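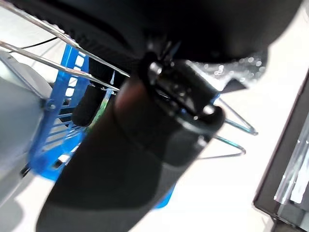
Photo: Tươi Giáp

ok so I'm finally reading the Pustham parish letters and I have not slept properly since Wednesday

They start in 1751 and it's mostly one woman complaining about her neighbor's geese. Pages and pages of geese! I love her

She writes to her sister in Dosside every 2 weeks and the sister NEVER answers the question. Asks about the geese, gets a recipe for plum cake

My copy is the old Rornden paperback, 700 pages, spine already gone — if anybody has the hardcover with the map please tell me if the mill is on it

Someone asked where to start. Skip the introduction and go straight to letter 8, that's where the geese get into the church

Also yes I tried the plum cake. Way too much nutmeg, I ate it anyway. Back to the letters tonight, she's just found out who left the gate open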